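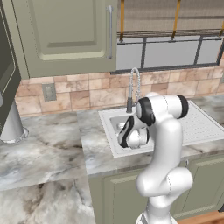

Fallumley Reptile and Amphibian Survey: Frequently Asked Questions

What does the survey record?
The survey records lizards, snakes, turtles, frogs and salamanders found within the Fallumley watershed. Each record consists of a species (or the lowest level the observer is sure of), a location, a time, and at least one photograph. Records without a photograph are accepted for calling frogs if a sound file of 20 seconds or more is attached.

Where are the boundaries of the survey area?
The area runs from the Agbayani trailhead in the south to the Brarkard reservoir in the north. The lower limit is 557 feet above sea level, at the stream gauge. There is no upper limit. Records from the paved road along the east shore of the reservoir are included, and so are roadkill records.

When does the season start?
Recording is open all year. The two standard routes are walked from March through October. Salamander records from outside those months are especially sparse and will be reviewed first.

Do I need a permit?
No permit is needed to look at or photograph animals from the trail. Handling is a separate matter. Only holders of a current state collecting permit may pick up animals for the survey, and the permit number must be entered on the form each time.

May I turn over rocks and logs?
Yes, outside the marked plots. Lift the far edge toward you, so that the object stands between you and whatever is under it. Move any animal aside before lowering the cover – permit holders only – or leave the cover propped until the animal has moved off. Put the object back in its original position, same side down. Do not pull bark from standing trees.

Cover boards inside the marked plots are checked on a schedule and should be left alone.

Which photographs are useful for lizards?
For skinks, a side view of the head and a view of the back from above. The number and width of the stripes matter, and so do the scales under the tail if they can be seen. For fence lizards, a view of the back is enough for species, but the throat and belly are needed for sex. Tail color is a poor character by itself. Blue tails fade with age in several skinks, and a regrown tail may not match the original.

Which photographs are useful for frogs?
Side view, with the eye, the eardrum and the fold of skin behind it in focus. For toads, add a view of the top of the head showing the ridges between the eyes. Toe pads should be visible on treefrogs.

The animal got away before I could get a good picture. Should I still submit it?
Yes. Enter it at the level you are sure of, such as "skink" or "watersnake." Blurred pictures of distinctive species can often be confirmed. Do not sharpen or recolor files before uploading them.

How exact does the location have to be?
Coordinates from a phone are sufficient. Enter the accuracy figure that the phone reports. If you are working from a paper map, give the distance to the nearest numbered trail post.

Are locations made public?
Most are. Box turtle, wood turtle and timber rattlesnake records are shown only as a shaded square on the public map. Den sites are not shown at all. Please do not post den sites elsewhere.

What is Clustach?
Clustach is the database the records are kept in. Anyone can browse it, but an account is required to add records. Accounts from the old upload page were moved over in May. If yours does not work, reset the password before writing to us.

How many records are there now?
745 confirmed, of which 700 are reptiles or frogs and the remainder salamanders. Pending records are not included in these totals.

Why was my identification changed?
A reviewer saw a character that pointed to another species. The reason is given in the notes field. You can reply there, and a second reviewer will look at it. Gray treefrogs are routinely changed to the species pair, as the two members cannot be told apart from photographs and need a recording of the call.

Do I have to clean my boots?
Yes. Brush off mud, rinse, and dry fully before moving between the reservoir and the streams above it. The same applies to nets and buckets.

I found an injured turtle on the road. What should I do?
If it can walk, move it to the side it was heading for. If the shell is cracked, put it in a ventilated box without water and call a licensed wildlife rehabilitator. Note the spot where it was found, as it will need to be released there. The survey has no holding facilities.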